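Plimdale Family Travel Club
Minutes of the meeting held on August 9, 2026

The chair opened with a very warm welcome to everybody, and especially to the families who had come over from Bamimstead for the first time — it was lovely to see so many new faces, and the biscuits went faster than usual. The minutes of the last meeting were agreed with one spelling put right.

October trip to Iltura Park
Most of the evening went on this, as we all rather expected. The park has offered us a group rate if we bring 28 people or more, and a deposit of £300 holds the booking. The secretary read out the park's letter in full, including the long part about pushchairs, and there was a good-natured discussion on whether we should go for one night or two. Two nights won comfortably. It was agreed to pay the deposit out of club funds, which stand at £554, and to collect it back from families when they book.
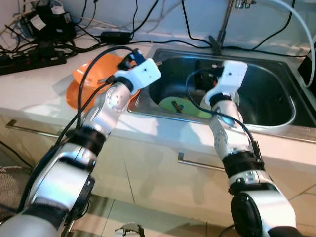
Is the evening lantern parade included in the group ticket?
The group ticket covers the rides and the daytime shows, and the parade has to be booked separately at the gate or through the park's office.

Several parents felt the parade would be late for little ones, and it was left to each family to choose. Children under 7 go in free but must still be on the list, so please do send their names along with your own.

Coach
Wijaya Coaches took us last year and everyone spoke kindly of them, particularly the patience shown over the lost rucksack. The secretary will ask them for a price with one stop on the way — the return journey without one was a bit much for some of us.

Any other business
A member asked if we might try a water park next summer. There was plenty of enthusiasm and a little shivering, and it will go on the next agenda.

Action: secretary to pay deposit and write to Wijaya.
Action: families to return booking forms to the secretary.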